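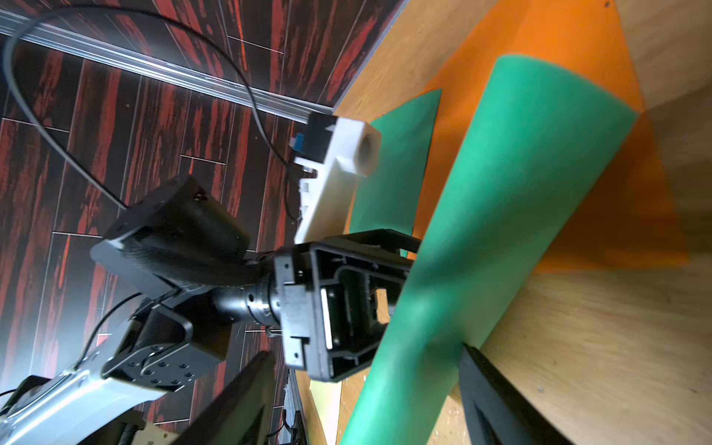
At the bench in Skevwood: the arms, some green foam and the orange sheet.

TWO ARMS, NO LUNCH BREAK

If you've walked past the sample room lately, you'll have noticed that the foam bench has new staff. The arms went in on the light wood table by the rail, and they've been learning to pick up, turn over and set down foam sheet. They are not fast. On a good morning they have the urgency of someone who has just been asked to help you move a couch.

For anyone who missed the April meeting (I'm told the doughnuts ran out early), the plan is simple. Plallton, our display customer, wants more of the curved pieces, and the curved pieces are the ones everybody hates handling. Flat sheet behaves itself. Once it has a bend in it, it wants to roll, spring back or slide under the table, and sore thumbs have been on the safety board every month since October. The arms are supposed to take over the holding. People keep the cutting, the gluing and the deciding.

Ebenezer Gbeho, who ran that bench for 8 years and could shape a cone in his sleep, is now the person who teaches it. He guides the arms through a piece, watches them have a go, and writes down what went wrong in a green notebook. The notebook is filling up nicely.

“I used to go home with foam dust in my ears,” he told me. “Now I go home and dream about grip pressure. My wife preferred the dust.”

He got a new job title and a pay grade to go with it, and he'd like it known that he asked for the second one first.

Not everybody is sold. Colin Bramwell on finishing has pointed out – several times, once in the parking lot – that a helper who needs a person standing next to it all shift is a funny sort of helper. He has a point for now. The Peltmont shop started the same way last year, and their bench still has the same people on it, though they rotate more and they've stopped fighting over who gets the flat work. Their supervisor also says the first two months were awful, so there's that to look forward to.

What changes for you, starting the week of 5/13/25:

Foam bench shifts drop from a full day to half a day, with the other half on packing or finishing. Sign up on the sheet by the time clock. Please use your own name this time.

Training is 40 minutes, with Ebenezer, before you work next to the arms. There are 31 of us to get through, so be patient and don't all pick Friday.

Nothing gets parked on the table. Coffee in particular. The wood has enough scuffs and specks already without rings on it.

Cables stay where they are. If one is in your way, go around it or find Ebenezer.

Hours don't go down for anyone on the bench through the end of the year. We have that in writing from the front office, and a copy is pinned next to the Raptis calendar in the break room if you'd like to read it with your own eyes. Several people already have, judging by the jelly on it.

Naming the arms is on hold. The suggestion box was opened Monday and most of what came out of it can't be printed. Try again, and keep it clean enough for customer tours.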